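Rocío Villca maintains the planning layer of Cirnon, a control stack for two arms that share one table. She joined the project at Gremier after working on scheduling software, and she describes the job as largely a matter of deciding who gets to move.

"Each arm has its own controller running at 40 hertz," she says. "Neither of them knows what a stack is. They get a target pose, a speed limit and a volume they may occupy. Everything else is decided one level up."

The reference task is small: coloured cubes, built up inside a taped square. Villca chose it over the part-sorting task that Dirk Claeys had proposed, on the grounds that a placement error in the first block is passed on to every block above it.
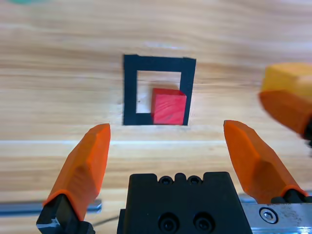 Red cube inside the taped square, from the wrist camera, gripper open.

The wrist view feeds a pose estimator, written by Percy Ríos, which fits the outline of the tape and the visible faces of the block separately. "We used to solve for both together," Villca says. "If the tape edge was ragged, the error went into the cube. Now each has its own residual and we can see which one is bad." The change took 7 weeks, most of it spent on the logging format.

Asked about planning time, she is more guarded. The median for a two-arm plan is 121 milliseconds, but the slowest cases run to almost 3000, and she considers the median of little use.

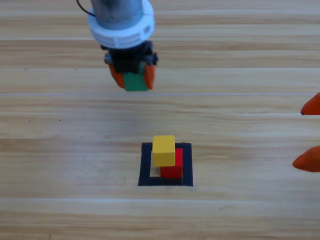 Those slow cases come mainly from the reservation table, a structure that divides the space over the table into cells and lends them to one arm at a time. An arm that is waiting keeps the cells its fingers occupy. With a green cube held over the stack and the other gripper's fingertips reaching in from the side, both arms have claims close to the square, and the planner has to search for an order of release. The yellow cube's overhang on the red one adds to the work, as the support check for the next block must use the measured offset. "The nominal model says the faces are aligned," Villca says. "We stopped reading the nominal model after the first layer."

Dayana Huanca is rewriting the reservation table so that cells can be returned part of the way through a motion. Villca expects to merge it in October, behind a flag. The old version will stay as the default until the replay tests pass on both machines.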